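Sleeping better, month two

I said in December that I would write down how the sleep experiment was going, so I'm doing that now. The short version is that I'm getting more sleep than I was, though less than I wanted.

The main change was a fixed wake-up time. I get up at 6:15 every day, including days off. The first two weeks were bad. I was tired by noon and went to bed at nine, then lay there wide awake until eleven. Katalin had warned me about that and told me to stay up until I was sleepy, even if it got late. I didn't listen at first. When I did, it started to work.

Coffee was the second change. I used to have my last cup at four. Now it's at noon, and I switched to a smaller mug. I miss the afternoon cup more than I expected to.

I also moved my phone charger to the kitchen and bought a plain alarm clock from Gendier for 15 dollars. It ticks, so it lives in a drawer. I can still hear the alarm through the wood.

I kept a notebook by the bed for 42 nights. I wrote down when I turned the light off, when I got up, and how I felt at breakfast. The worst nights nearly all came after a late dinner. Themba says he has the same problem with anything fried. I've been eating at 6:30 since then, which is hard on evenings when I get home late.

The room matters too. I keep the heat low and leave the window open a little. I wash the sheets every week, and I brush off the mattress while they're in the machine.

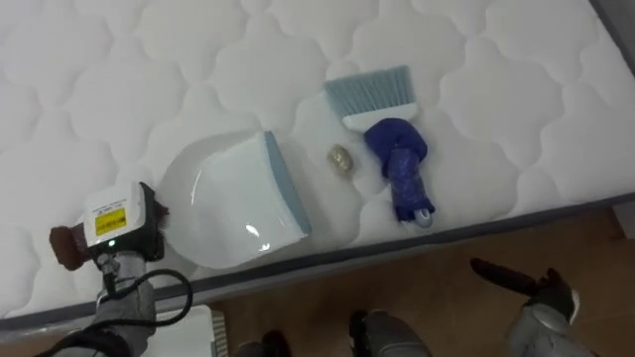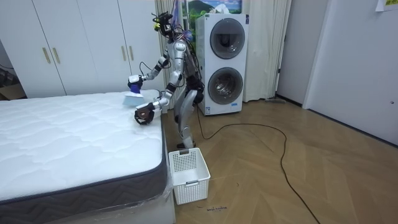
One thing that made no difference was the tea. I tried two kinds, and all they did was get me up at three in the morning. I gave the rest to Precious, who likes it.

Next I want to work on reading before bed. I've been picking books that are too good, and I go past my time. Zhenhua lent me a history of canals with 1192 pages, and I'm on page 134. I'll keep the notebook going for another month and see if the late dinners are still the main problem.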